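Thread on cupboard doors that sag, swing or won't stay shut. Side-hung doors with two hinges, wall units and freestanding. Fitted kitchens mostly follow the same rules, but the hinges have more screws to get wrong.

1/ Start with the load. A door hung on its side is a weight acting at half the door's width from the hinge line. The top hinge is pulled away from the post and the bottom hinge is pushed into it. The two forces are equal, and the distance between the hinges sets how large they are.

2/ Worked figures for the larder door in our Grutville flat. Weight 11 kg, width 535 mm, hinges 1,000 mm apart. Turning moment is 28.9 Nm, so the pull on the top hinge is 29 N. Any sound screw will hold that for decades.

3/ Same door, hinges moved to 100 mm apart: the pull is 289 N. Absurd layout, but it shows the scale. Halve the spacing and you double the pull. Width works the other way, so wide, short doors are the awkward ones.

4/ None of this includes anything hung on the door. Spice racks, a bag of bags, a wet coat. Add the weight of the rack when full and use its own distance from the hinge line.

5/ Sag has a signature. The top corner on the handle side drops and the gap along the top edge becomes a wedge. If the gap is even but too small, the door was cut or hung wrong and tightening screws will do nothing for it.

6/ Check the top hinge first. Open the door halfway, lift gently at the handle side and watch the hinge leaf. Leaf moves against the post: loose screws. Leaf still but knuckle moves: worn pin. Neither moves: look at the cupboard itself.

7/ Swinging is a different fault. A door that drifts open with good hinges is on a hinge line that isn't plumb. Put a level on the side of the unit, then on the front edge. Out of plumb towards the room, the door opens by itself. Pack the feet before you touch the hinges.

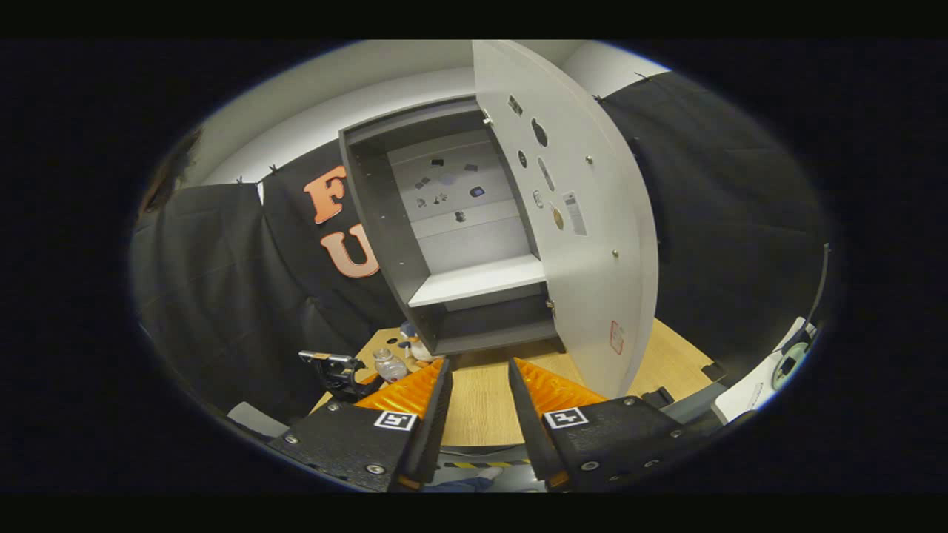
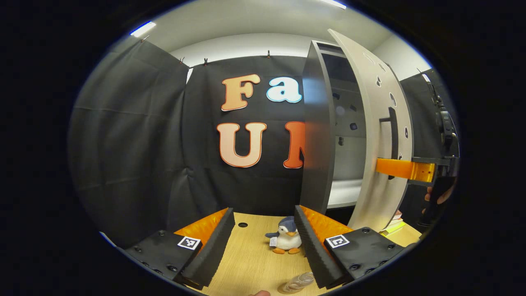 Cabinet with its door wide open, then the penguin. Light wood tabletop in both.

8/ Stripped screw holes. Drill out to a clean size, glue in a piece of dowel, leave overnight, trim flush, drill a fresh pilot hole. Matchsticks and glue will do on a light door. A fatter screw in the old hole is a last resort, and check that the head still sits down in the hinge leaf.

9/ Chipboard needs a coarse thread and one careful tightening. Stop when the head seats. Another half turn with a power driver crumbles the board and you are back at post 8.

10/ Catches. A magnetic catch should hold a door that is already closed. If it has to drag the last bit of travel against a twisted door, it will let go as soon as someone walks past. I have used the Vaster ones and the plainer type from Rees. The Rees plate has a slotted hole, so it can be adjusted after fitting.

11/ Third hinge: useful on tall doors to keep the edge straight. It takes very little of the sag load if it sits midway. To help with the pull, put it close under the top one.

12/ Seasonal movement. The solid timber doors in the Prununach house bind every winter and clear by April. I planed one in January and had a visible gap by summer. Wait for the dry months, mark where it rubs, then decide.

13/ Order of work, then: level the unit, tighten the top hinge, repair holes, check for twist, set the catch last. Drawer runners need a separate thread and I haven't finished measuring mine.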